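Why Does a Drawer Slide?

Have you ever pulled open a drawer to look for a sock, or a crayon, or that one puzzle piece that went missing? You probably didn't think much about it (most of us don't!), but a drawer is a pretty clever thing. It's really just a box with no lid, living inside a bigger box called a cabinet.

When you tug on the handle, your pull travels through the front of the drawer, and the whole box comes along for the ride. The wood rubs against the wood around it, and that rubbing is called friction. A little friction is good, because it keeps the drawer from flying out and landing on your toes!

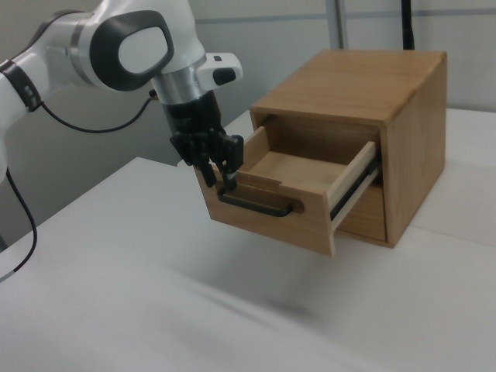
A wooden cabinet with its upper drawer pulled partway out.

Smooth wood slides more easily than rough wood, so furniture makers sand and sand until their arms are tired. At the Wulard workshop they even rub a bit of candle wax along the bottom edges, and you can try that at home on a sticky drawer, with a grown-up helping.

Now go find a drawer and open it slowly, as slowly as you can. Can you feel the friction pulling back on your hand?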